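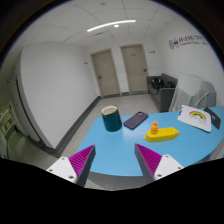 有读者来信说，桌子收拾得再干净，过两天又是一堆，杯子手机小玩意儿全回来了，问是不是干脆别收了。还是要收。只是别指望一次收完。

本期就说桌面，赶着发，写得乱，见谅。

先说杯子。深色杯子放桌边最容易被忘，喝完顺手拿走，别等晚上。放的话往里挪一挪，胳膊一带就下去了，Furnival小组上个月已经碎了两只。

手机。扣着放可以，别压在纸下面，找起来要命。固定一个位置，哪儿都行，固定就好。

小东西最麻烦。黄的橙的，亮颜色的，看着不占地方，凑一块儿半张桌子没了。Pamby的浅口收纳盒我们试了一个九月，够用，容量400毫升，放不下的就说明该清了。Bodberg那款大一些，709毫升，盖子偏紧，老人和孩子不太好开。两款都在Ammont店里有，报本刊名字可以便宜一点，具体便宜多少我忘了问，下期补上。

浅蓝色桌面的朋友注意，浅色显脏，湿布擦完在用干布过一遍，不然水印很明显。别用粗的那面。

九月的“一桌一盒”活动收到大约200封回信，没来得及全部看完，先谢谢大家。有人问能不能寄旧盒子过来，可以，洗干净，标签撕掉，邮费自理。

十月接着做，题目是抽屉。想参加的直接回这封邮件，写清楚抽屉在哪个房间，里面最想扔又舍不得扔的是什么，字数不限，短点更好，我们编缉看得快。

截止日期下期通知。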